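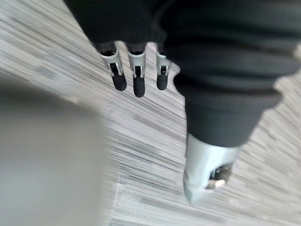

Sofa

A sofa (also couch, settee, davenport in older American use) is a long upholstered seat for two or more people, normally with a back and arms. It's the main piece of seating in most living rooms and waiting areas. Word comes through French and Turkish from Arabic suffa, a bench or raised ledge spread with rugs. "Couch" is from French coucher, to lie down. In American speech the two words mean the same thing, though furniture stores tend to write "sofa" on the tag.

Contents
1 History
2 Construction
3 Upholstery
4 Types
5 Size and placement
6 Care
7 Repair trade
8 See also

History

Benches with loose cushions are very old. Upholstered seats in the modern sense come much later, Europe, late 1600s onward, when makers started fixing the padding to the frame. Early stuffing was horsehair, hay, dried moss, whatever was around. Covers were wool, silk or leather depending on who was paying.

Coil springs changed things in the 1800s. Seats got deeper and softer, and deep buttoning spread, partly because buttons held the stuffing in place over the springs. The Chesterfield is the best known survivor of that look.

Foam arrived in the middle of the 20th century. Cheaper, lighter, easy to cut to shape. Small shops that had tied springs by hand went over to foam or closed. Vibeke Brøndum's study of provincial workshops, Stuffing and Webbing, follows one of them, Thygesen, from a harness maker's back room to a furniture works with 56 employees. The firm kept one bench for hand-tied work the whole time, mostly for repairs. Brøndum reckons the bench lost money in every year but two.

Construction

Frame. Hardwood (beech, oak, maple) in better pieces, softwood or engineered board in cheaper ones. Joints are doweled, glued and screwed, with corner blocks. Staples alone don't last. Metal frames are common in sofa beds and recliners.

Suspension. Three main kinds:
- eight-way hand-tied coils, labor heavy, found in expensive or traditional pieces
- sinuous springs, S-shaped wire running front to back, the usual choice now
- webbing, either jute or elastic, light and cheap, sags sooner

Some sofas mix them, springs in the seat and webbing in the back.

Cushions. Foam is sold by density and by firmness, which are different things and often confused. Density says how much material is in there and so how long it will hold up. Firmness is just how hard it feels. Seat foam is normally wrapped in polyester batting to round off the edges. Down and feather fill feels good but goes flat, needs fluffing every day or so. A foam core with a feather jacket is the usual comprimise.

Upholstery

Fabric covers are rated by rub tests, where a machine drags a piece of cloth or wire mesh across the sample until it wears. Higher numbers mean tougher cloth. The rating says nothing about stains, fading or pilling.

Leather is split into grades. Full grain keeps the whole outer surface with its marks. Top grain is sanded a little. Corrected grain is sanded more and given a printed surface. Bonded leather is scraps and fiber on a backing and tends to peel. Coated fabrics (vinyl, polyurethane) look similar from across a room and wipe clean, but can crack along the folds. 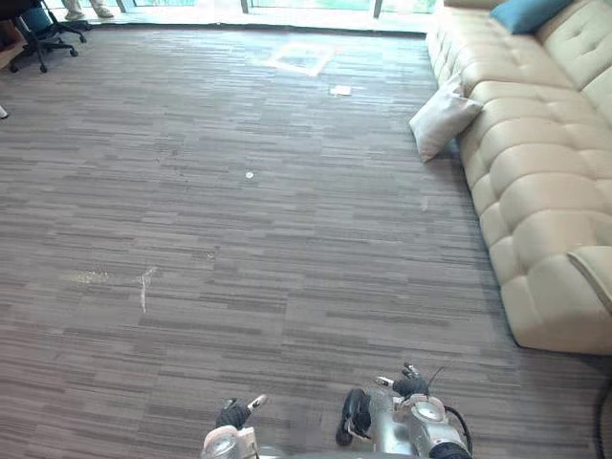 Tufting pulls the cover down through the padding at fixed points. Button tufting leaves a button at each point, blind tufting only the stitch. Done in a diamond pattern the fabric between has to be pleated, takes a lot more cloth. Channel tufting runs in straight lines instead. Biscuit tufting makes squares with hardly any pleating. Apart from looks it keeps padding from sliding down inside a tall back. Drawback is crumbs.

Edges get welt (piping), top-stitching or a plain seam. A double row of stitching on leather is stronger because the seam allowance is held flat on both sides.

Color is mostly fashion. Light colors show dye transfer from jeans, dark ones show lint and pet hair. Mid tones with some texture hide the most.

Types

Chesterfield. Rolled arms the same height as the back, deep buttoned.

Lawson. Loose back cushions, low square or rolled arms. Probably the commonest shape in American homes.

Camelback. Back rises to a hump in the middle, exposed legs.

Tuxedo. Arms and back level, straight lines.

Loveseat. Seats 2.

Sectional. Several pieces that lock together, often in an L or U. Sold as left-facing or right-facing, judged standing in front and looking at it. A steady source of wrong orders.

Sofa bed. Fold-out mattress or a back that drops flat. Click-clack types have no separate matress at all.

Reclining sofa. One or more seats tilt back with a footrest, by lever or motor. Usually needs clearance behind unless it's a wall-saver type.

Adjustable-headrest sofa. Low back for looks, with pads that ratchet up to support the neck. Popular from the 1990s on, mainly in leather. The hinge has a set number of stops, pull it all the way forward to release.

Size and placement

A three-seater is commonly 194 cm wide or a bit over, a loveseat roughly 160. Seat height and depth matter more for comfort than width does. Deep seats are good for lounging and bad for anyone with short legs or stiff knees.

Measure the doorway, the stair turn and the elevator before buying. Legs often unscrew. So do some arms, check with the maker. The diagonal depth (from the top of the back frame down to the front bottom corner, taken straight across) is the number that decides whether it goes through a door on its end.

Direct sun fades fabric and dries out leather. Big windows are the usual culprit, even north-facing ones do some damage over years. Pulling the sofa back a little from the glass helps, so do blinds or film.

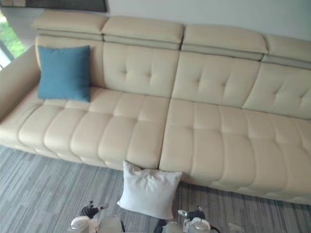 Radiators are worse than sun for leather. Floor vents under a sofa waste heat and dry out the dust cover. On carpet, wide feet or cups spread the load and leave smaller dents. On hard floors felt pads, replaced when they get gritty.

Care

Vacuum seams and under cushions with a soft brush. Flip and swap loose cushions so they wear evenly. Check the cleaning code on the tag:

W - water-based cleaner
S - solvent only
WS - either
X - vacuum only

Leather wants a barely damp cloth, then dry. Conditioner now and then, sparingly. No saddle soap on modern finished leather, it leaves a film. Blot spills, don't rub. Ink is best left to a professional, most home methods spread it.

Test any product somewhere hidden first, under a flap or round the back.

Repair trade

Reupholstery can cost more than a new mid-range sofa, so it mostly makes sense for a good frame. Common jobs are new seat foam, a broken spring clip, a split seam, a loose arm. Edeltraud Meinecke's bench manual Cover and Frame is still passed around in the trade, the chapter on webbing tension especially. A later edition was revised by Arnar Hedegaard, who cut the horsehair section down to a few pages. Some upholsterers keep both.

Slipcovers are the cheap way out. Stretch ones fit most plain shapes and look poor over buttoning.

See also

Chaise longue
Daybed
Divan
Futon
Ottoman
Settle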